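Flerar Parts and Service Records

A data set of tractor and implement service records, put together by Halvard Strand. Version of April 13, 2026.

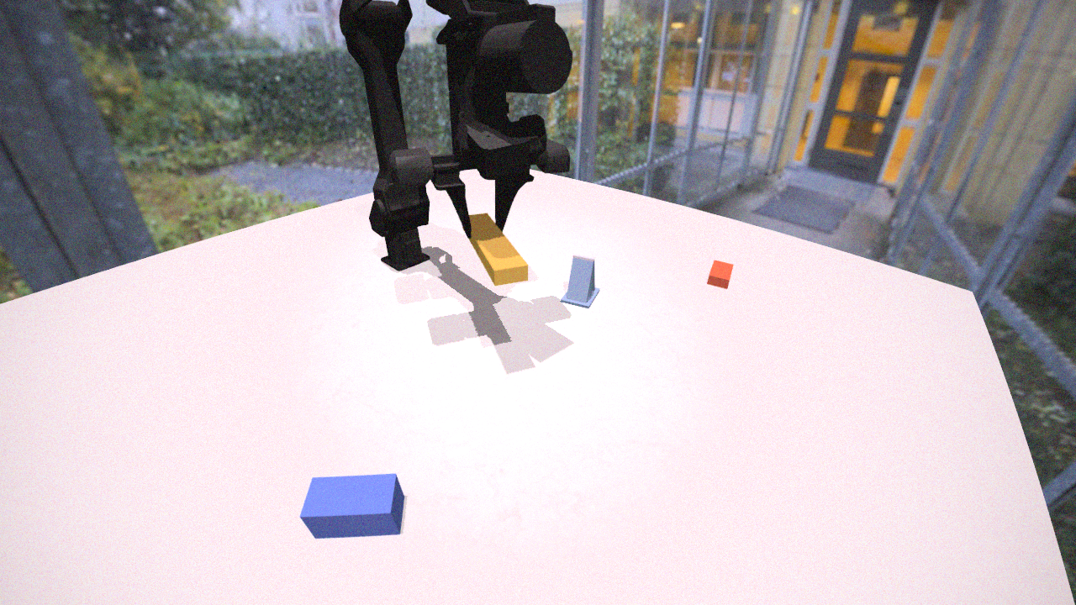 Simulated robot arm at a white table.

What is in it

2,365 service records for compact and mid-size tractors, plus the front loaders, mowers and balers used with them. The records come from the Cusach dealership and its workshop in Åberg. Each record is one visit: a machine comes in, or a mechanic drives out to it, and a work order is closed.

The records cover 428 machines. Tudau tractors make up the largest share. Implements have their own machine number, so a baler serviced on the same day as the tractor that pulls it shows up as a separate record.

Files

records.csv has one row per visit
machines.csv has one row per machine
parts.csv has one row per part fitted, joined to records by visit_id
codes.txt lists the 27 fault codes used by the workshop

All files are UTF-8 with a comma as the separator. Decimal point, no thousands separator.

Main fields in records.csv

visit_id: text, unique
machine_id: text, matches machines.csv
hours: engine hours at the time of the visit, blank for implements
visit_type: scheduled, repair, recall or inspection
fault_code: blank for scheduled visits
labor_hours: in quarter hours
field_visit: 1 if the work was done at the farm, otherwise 0

Known problems

Hour meters get replaced. When that happens the count starts again from zero, and the hours field drops between one visit and the next. Check meter_changed before working out service intervals.

Fault code H4 (hydraulic leak, general) was used too freely until the workshop split it into separate codes for hoses, couplings and cylinders. Older records were not recoded.

August is thin on scheduled visits and heavy on baler repairs. Do not use a single month to estimate the yearly load.

For 8 machines the model year is missing and could not be found from the serial number.

Removed before release

Owner names, addresses, phone numbers and free-text notes. Serial numbers were replaced with machine_id. Prices are not included.

Use

Free for research and teaching. Please name the data set and the version date. Corrections go to Halvard Strand, with the visit_id in the subject line.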